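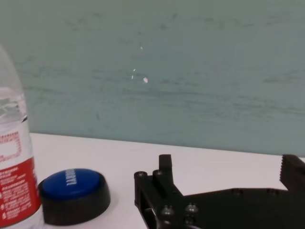
A robot's gripper with its jaws open, next to a blue push button and a water bottle.

Who tells a robot what it's allowed to do?

I get to work near robot arms, and kids ask me this all the time! My short reply is that people write the rules, and the robot's program and the people around it both have to follow them.

Let's start with the hand. We call it a gripper, and it opens and closes like a pair of tongs. If your fingers got in the way, it could pinch. So our first rule is easy to remember – hands stay off the table while the arm is switched on. Even if you dropped your favorite eraser. Even if you're really, really fast.

The second rule is about speed. When we try something new, we run the arm slowly, maybe 50 millimeters each second (that's roughly 2 inches). It looks sleepy, and I've yawned through plenty of it, but slow means there's time to stop.

And stopping has its own rule! Every robot arm needs an emergency stop, usually a big red button with yellow behind it. Other buttons can be any color and do other jobs, like making a buzz in a game, so don't guess. Ask a grown-up which one is the stop before anything moves.

Then there's water. Robots have wires and motors inside, and a spill can ruin them, so in our room caps stay screwed on tight.

Big groups of experts from lots of countries also write robot rules, called standards. They're long and full of numbers, but they help a robot builder in one country and a robot builder in another agree on what "safe" means.

Want to try it? Pretend your arm is a robot and write 3 rules for it. Then ask a friend to be the stop button – when they shout, you freeze!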